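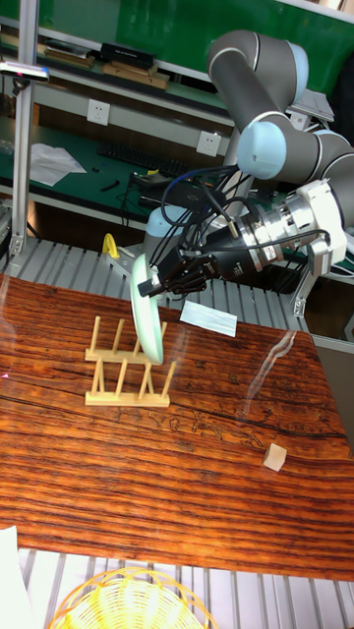 How I Get Hard Water Film Off My Dishes (Without Buying Anything Fancy)

Posted November 2, 2022

When I moved to Plenville I thought my glasses were just old. They had that cloudy gray look, the kind that disappears when they're wet and comes right back when they dry. Then I visited my cousin over in Zivstead, used the same brand of dish soap, and everything came out shiny. So it was the water! Plenville water is hard as a rock, and I've been fighting it ever since January.

What you'll need: plain white vinegar, baking soda, a soft sponge, a dishpan or a plugged sink, and a towel that doesn't shed.

Step 1. Find out if it's film or etching. Put a few drops of vinegar on one cloudy spot, wait a couple of minutes and wipe. If the spot clears up, it's mineral film and you're in luck. If it stays cloudy, the surface is probably etched and no amount of scrubbing will bring it back (I lost a nice set of tumblers this way).

Step 2. Wash everything the normal way first. Vinegar doesn't do much through a layer of grease.

Step 3. Soak. I do 2 cups of vinegar to a dishpan of warm water and leave things in for half an hour. Don't put in anything with a metallic rim, and keep cast iron and aluminum out of it completely.

Step 4. Rub the stubborn spots with a little baking soda paste. Light pressure! Plates usually need it near the rim and on that unglazed ring underneath.

Step 5. Rinse with hot water, then dry right away. This is the step I skipped for months. If you let hard water air dry, you're putting the minerals straight back on.
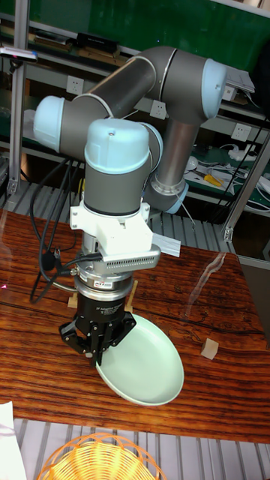
Marlow commented that drying by hand was a waste of time at her place, and that a splash of vinegar in the last rinse, then straight into the rack, kept her glasses clear for weeks. I tried it on half a load and it was pretty good, maybe a bit streaky on the dark bowls. If you hate towels, go for it.

How often? I do the full soak every few weeks and a quick vinegar rinse on glasses in between. The kettle gets its own turn: equal parts vinegar and water, bring it to a boil, let it sit until cool, then boil plain water in it twice and dump it (unless you like your tea tasting like pickles).

One warning, please don't mix vinegar with bleach, ever. The fumes are dangerous. And open a window anyway, the smell hangs around.

Next up I'm going after the shower head.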